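How to store flower and vegetable seeds so they still germinate next year?
Posted by Undix, 24 Jun 2020

Hello all. I keep my seeds in their paper packets in a kitchen cupboard. In April I sowed tomato, basil and parsnip from last year. The tomatoes came up well, from the basil I got 5 plants, and from the parsnip nothing at all. The packet said 100 seeds, so I am a little sad about it.
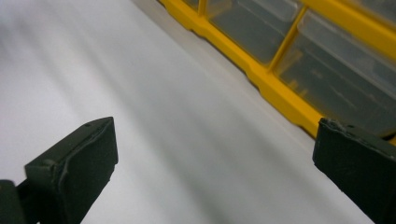
My cupboard is next to the oven and I suspect the warmth. Should I move the seeds to the refrigerator, or is a cool bedroom enough? And is it worth to keep old parsnip seeds, or should I buy new every year? Thank you in advance for any advice.

Musorton

Buy fresh parsnip. It is always bad in the second year. Tomato is fine for four years, sometimes more.

Cai

The oven is your problem, I think. Seeds want a dry, dark and cool place, and the temperature should not go up and down each day. A bedroom closet is good enough for most vegetables. If you use the refrigerator, put the packets in a glass jar with a tight lid and let the jar come to room temperature before you open it, otherwise water will form on the seeds. 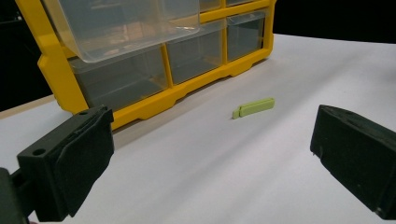
Please write the year on every packet, also on those you have saved yourself. I sort mine by the month of sowing, and I find this easier than the alphabet. For small packets a yellow organizer with clear plastic drawers is practical, but such drawers let in light, so it must stand inside a closet. Onion and leek I treat the same as parsnip and buy new.

Polar

I freeze everything and had no problem in nine years. But they must be very dry first.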